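Search this site
Search

Dirnlow 868 sorts clutter before it picks

Share 63

The May build of Dirnlow, the grasp planning package from Sivent, went out to testers on Tuesday. The main change is in how it handles small items lying close together. Earlier builds scored every possible grasp separately and took the best one. If two things were nearly touching, the planner would often choose a grasp that ran a finger into the neighbor.

Build 868 splits the view into objects first, then checks the path of each finger against everything nearby. Silvana Siqueira wrote the new check. It adds a little time per pick, and you can turn it off in the settings file if your parts are well spaced.
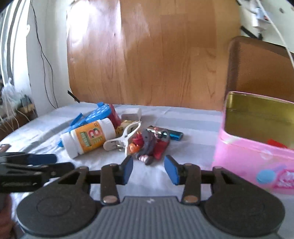 Hand-held gripper over mixed small items, including two lighters, a clothespin and an open pink tin.

Household clutter is still the hardest input we have. Shiny wrappers confuse the depth estimate, and thin things lying flat on cloth tend to merge with it. Yogesh Malhotra has been relabeling the recordings where this goes wrong. He has finished 300 of 1644, and the segmentation model will be retrained when the rest are done.

Two known problems remain. Open containers are sometimes treated as solid blocks, so the planner won't reach inside. The replay viewer also drops the gripper overlay if you scrub backward. Georges Atallah has a fix for the viewer in review.

Old config files load without changes. Please send failed picks with the full log attached, as screenshots don't give us the grasp scores.

3 comments

Gwion Nicholas
Does the finger check use the pad width from the config or the default?

Silvana Siqueira
From the config. It falls back to the default if the field is blank.

Seema Ahuja
Viewer bug happens here too, on the Basport machine.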